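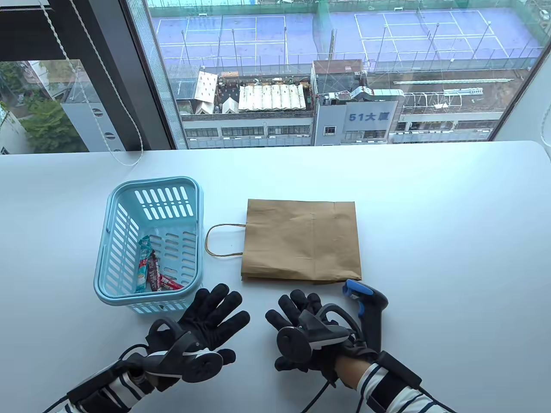

Basket-to-bag station, both pucks on, hands over the table

tessel_k
Posted 14th October

Left wrist track is jumping on our snack packing takes and it nearly cost us an arm on replay. We record with gloves and pucks, the Visden software turns that into a path, and the arm runs it back. In one of the takes the left wrist moved 300 mm sideways in a single sample and then came back. Visden didn't flag it. The arm tried to follow and put its elbow into the guard. Abla Mansour was on the stop button and hit it, so no injury and a dented guard.

Log shows warning 628 just before the jump and nothing after. Right hand is clean the whole way through. Has anyone seen 628 on one side only?

mudlark
Big window behind the table? There's your answer. Pucks hate daylight. Pull the blind and try again.

tessel_k
Tried that first. Blind down, same jump, same hand. Also swapped the left puck for a spare and it still does it.

orrin_b
Then it's the cable. We had 628 on the old Harb straps for weeks. The lead runs from the back of the hand down past the forearm strap, and if there's no slack it tugs at the plug every time the operator reaches. Does it happen at full reach?

tessel_k
Mostly when the left hand goes for the basket, yes. We went through the takes and 29 of them have at least one jump.
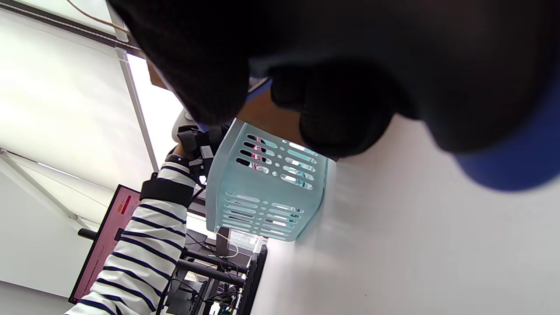

Left hand at the basket rim, lead running down past the strap

orrin_b
Look at the lead. I'd put a loop in it and tape it above the strap, then do 20 takes and count the warnings.

mudlark
Still say you can't rule out the window from one go with the blind down. Light gets round the sides. A puck that loses tracking looks exactly like a bad plug in the log.

jw_fenn
Whichever it is, the arm should never have tried it. Visden has a max step setting in the replay config and it ships switched off. We run Skundel arms at Jorkwood and we don't replay anything until that's on. I'd fix that before touching the cable.

tessel_k
Max step was off here too. It's on now and the bad take gets refused at load. Guard is being replaced.

We taped the lead with a loop and ran the set again with the tube pack as well as the bars.

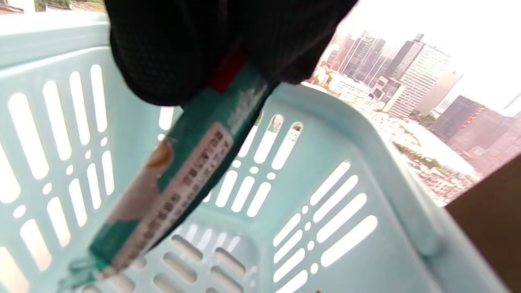 The tube is the awkward item — it's long and the wrist has to turn over to get it past the rim, so I expected trouble there if the plug was still loose. No 628 in the whole set. Blind was up the entire time.

mudlark
One set. I'd want a week of sunny mornings before I called it.

orrin_b
Fair, but the blind was up. Order a new lead anyway. Once the plug has been pulled that often the contacts don't recover.

tessel_k
Lead is on order, might be December before it gets here. Keeping the tape on until then.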